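Stivberg 400 Dehumidifier: Long-Term Review

The Stivberg 400 is a compressor dehumidifier sold for basements, workshops and storage rooms. It sits in the middle of the maker's range, below the ducted 800 and above a small desiccant unit meant for closets. I bought mine at the list price of $549 and have run it in a basement workshop through one full humid season. The unit has no phone app and no wireless module. All settings are made at the front panel and are kept after a power cut, which matters more in a basement than it might upstairs.

The room it works in has a poured concrete floor, block walls painted with masonry sealer, and one small window that stays shut. Before the purchase, relative humidity in May sat in the low seventies on most mornings and climbed from there after rain. Cast iron tool tables showed surface rust within days of being cleaned. Cardboard on the lower shelves went soft.

Setup

The machine ships upright and should stay that way. The manual asks for a rest period before first use if the box has been laid on its side, and the tilt indicator on the carton makes it easy to tell. Casters are already fitted. The handle is a recess on each side of the case, deep enough for a gloved hand.

There are three ways to get rid of the water: the bucket, a gravity hose, or the internal pump. The gravity port takes a standard garden hose thread, and the washer supplied with mine sealed on the first try. The pump line is a thin clear tube with a push fitting. It is a stiff tube and it remembers the coil it was shipped in, so plan on warming it in hot water before routing it. I run mine up the wall and across to the utility sink.

The pump is a separate module made by Pliritz and sits behind a panel held by two screws. It can be removed without opening the sealed part of the machine. I consider this the best decision in the whole design, as pumps tend to be the first thing to fail on units of this type.

Performance

I measured humidity with two Pirnside hygrometers, one on the workbench and one at the far end of the room at floor level. Both had been checked with a salt test beforehand and agreed to within one point.

With the target set to 50 percent, the bench reading came down from 71 to 50 in a little under a day. The floor-level reading lagged and settled at 53. After that the machine cycled, with the compressor on for shorter and shorter periods as the walls gave up their stored moisture. By the third week it was off more than it was on in dry weather.
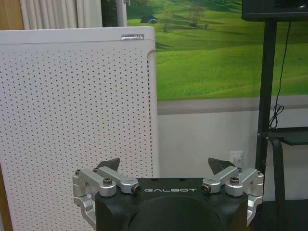
Ieuan James

The built-in sensor reads high by two points compared with the Pirnside on the bench. This is consistent, so it can be handled by setting the target two points higher than the number wanted. A calibration offset in the menu would have been better. The larger 800 has one, and the smaller unit does not need one as it has no display.

Control is done with a plain on-off scheme. The compressor starts at three points above target and stops at one below. There is a minimum rest time between cycles to protect the compressor, and the display shows a small clock symbol while this is active. New owners may take the symbol for a fault. It is explained in the manual, but only in the table at the back.

Low-temperature behavior is acceptable. Below 60 degrees the coil starts to frost and the machine goes into defrost, with the fan on and the compressor off. In a cool spring basement this happens often enough to cut the daily water removal by a noticeable amount. Anyone with an unheated space should look at desiccant models first.

Noise

On the low fan setting the Stivberg is quieter than the chest freezer it shares a wall with. On high it is clearly audible from the stairs, though the tone is even and has no whine in it. The compressor start is a dull thump. Setting the casters on a scrap of rubber mat took most of that out of the floor.

The pump is another matter. It runs in short bursts and makes a sharp buzzing sound – brief, but easy to hear in a room directly above. If the drain point is lower than the unit, use the gravity hose and leave the pump off.

Running cost

A plug-in meter recorded 1,002 kilowatt-hours over the season. Most of that fell in the first weeks and in the wettest stretch of summer. Raising the target from 50 to 55 percent brought consumption down sharply, and I saw no return of rust on the cast iron at the higher setting. I have left it there.

Maintenance

The air filter slides out from the left side without tools and rinses clean under a tap. In a workshop with sawdust in the air it needs this far more often than the manual suggests. A filter reminder comes on after 400 hours of fan time, and I would ignore it and go by eye. The coil behind the filter stayed clean, so the mesh is evidently fine enough.

The bucket has a float held by a single plastic clip. Khadija Shehata, who has the same model in a rental property, had this clip break while emptying the bucket, and the machine then refused to start. The replacement part was cheap but had to be ordered as a complete bucket. Mine is intact, though I rarely use the bucket at all.

Compared with the Cherkaoui

The obvious alternative is the Cherkaoui basement model, which I used for two seasons before this one. It costs less and removes a similar amount of water. It has a better display and a longer power cord. Its pump is glued into the case, however, and when mine quit there was no practical repair. It also loses its settings when the power goes out and comes back on in standby, so a short outage during a trip can undo weeks of drying.

The Stivberg is rated by its maker for spaces up to 4,000 square feet. My basement is much smaller than that and I cannot test the claim.

Good: removable pump module, settings kept after outage, even fan tone, standard hose thread.

Less good: sensor reads high with no offset, weak float clip, noisy pump, stiff drain tube.

I would buy it again for a basement that stays above 60 degrees, and I would order the spare bucket at the same time.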